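Sandel: The Long Way Down – Boxed Edition 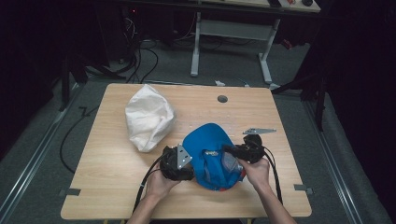
Sandel is a turn-based dungeon crawler about a retired locksmith who goes down a well to get her hat back. The well has 12 floors. The hat is on the last one, and so is everyone who ever borrowed a ladder from her.

Vulto released the game as a download in February, and people kept writing in to ask for something they could put on a shelf. So we made a box. It has the full game on a cartridge, the first free update already on it, and a paper manual that goes on for longer than anyone asked.

What you do in it

You move one square, everything else moves one square, and then you regret it. Fights are short. Most of them can be avoided if you have the right key, and a fair number can be avoided if you have the wrong key and throw it hard enough. Keys are also money, light armor and, on the fourth floor, food.

Floors are shuffled every time you start over. The shops stay put, because Cabrera the shopkeeper has a bad knee and has made his feelings on the matter known. He will buy anything. He will then sell it back to you for more, with a short speech.

There are 600 items, including the spoons. Kha Vũ wrote every item description and would like it known that the spoons are all different. Rin Fukuda did the music, most of it on a pump organ with a leak you can hear in the menu theme. We tried a version without the leak and put it back.

In the box

Game cartridge
Printed manual, color, with a fold-out map of a floor you will never see laid out that way again
Sticker sheet (keys, mostly)
Reversible cover – hat on one side, no hat on the other

The soundtrack isn't included. It's sold separately on the Rin Fukuda page, and yes, we've had the emails.

Players

One, or 2 on the same screen. In two-player mode the second person is the locksmith's nephew, who carries the lantern and can't be trusted near water. You share one health bar. Friendships have been tested on it, mainly ours.

Difficulty

Damp, Wet and Duvumov. The first lets you save anywhere. The second lets you save at shops, if Cabrera is in the mood. The third is named after the tester who complained that Wet was too easy, and he has yet to finish it.

Edition size and shipping

One print run of 1,468 copies. We wanted a rounder number and the factory had other ideas. Each box is numbered on the spine, and we can't take requests for particular numbers, so please stop asking for seven.

Orders open April 8, 2020 and ship in the order they come in. Limit of two per household. If your copy arrives crushed, send us a photo of the box and we'll replace it while we have spares. If it arrives crushed by you, the sticker sheet covers quite a lot.

Saves from the download version don't carry over to the cartridge. Text is in English, French and Vietnamese, and you can switch between them from the pause menu at any time, even during one of Cabrera's speeches.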